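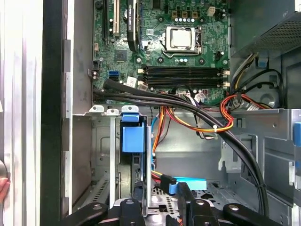 3. Materiales y procedimiento

3.1. Procedencia de los equipos

El trabajo se limita a ordenadores de sobremesa retirados de oficinas. Los portátiles quedaron fuera por la variedad de baterías y de cierres de carcasa, que habría obligado a tratarlos como una población aparte. La muestra consta de 200 torres entregadas en dos envíos al almacén de Zelono, donde recibieron un número de inventario y se guardaron hasta la inspección. De ellas, 72 procedían de la empresa Kramer y el resto de organismos locales adheridos al programa Andumeo.

En el momento de la entrega se anotó el motivo de retirada declarado por el titular. Las categorías eran cuatro: avería, renovación programada, cierre de puesto y motivo desconocido. La última se usó también cuando la hoja de entrega estaba en blanco. No se pidió a los titulares que ampliaran la información, ya que en la prueba previa las respuestas recogidas por teléfono no coincidían con las hojas.

3.2. Inspección

Cada torre se abrió y se examinó con la misma ficha. La figura 1 muestra uno de los equipos abierto, con la placa base y el procesador en su zócalo, además de la zona metálica de las bahías, cruzada por mazos de cables. La ficha recoge el estado de los conectores, la presencia de memoria y de unidades de almacenamiento, los signos de corrosión y las piezas ausentes. El tiempo máximo por equipo se fijó en 40 minutos. Si se agotaba sin completar la ficha, el equipo se clasificaba como «no concluido» y no volvía a la cola.

La inspección la hicieron dos personas por separado. Angeliki Stamatopoulos revisó los equipos con número impar y Glykeria Liapis los de número par; después intercambiaron una submuestra para medir el acuerdo entre ambas. Las discrepancias se concentraron en la valoración de la corrosión leve, un criterio que la ficha definía de forma insuficiente. Para el análisis se fundieron los grados «leve» y «ausente».

3.3. Clasificación del destino

A partir de la ficha se asignó a cada equipo uno de tres destinos: reutilización completa, aprovechamiento de piezas o reciclaje de materiales. La asignación sigue las reglas de Drundurley, que dan prioridad a la reutilización completa siempre que el coste previsto de las piezas de sustitución no supere el valor de venta del equipo. El coste de la mano de obra no se incluyó en esta regla. Se trata por separado en la sección 5, dado que varía mucho entre talleres con personal contratado y talleres de formación.

En los equipos destinados al reciclaje se distinguieron las fracciones de acero, aluminio, cobre y placas de circuito. 

Figura 2. Perfil horizontal de aluminio y panel metálico acanalado, con una placa de fijación montada sobre el panel.
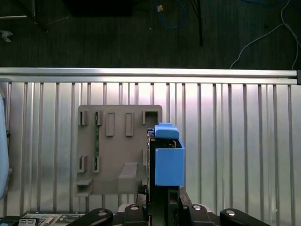

Última modificación de esta página: enero

3.4. Limitaciones

La muestra no permite estimar la proporción de equipos reutilizables en el conjunto de las oficinas de la zona. Las entidades participantes decidieron qué equipos entregar, y es probable que algunas conservaran los más recientes como repuesto. Tampoco se conoce la edad exacta de todas las torres. En varias se había sustituido la placa base, de modo que la etiqueta de la carcasa indica una fecha anterior a la de los componentes principales.

El valor de venta se tomó de los precios publicados por comercios de segunda mano durante el mes de la inspección. Un descenso posterior desplazaría hacia el aprovechamiento de piezas los equipos cercanos al umbral. El efecto de ese desplazamiento se examina en la sección 4.2 con tres supuestos de precio.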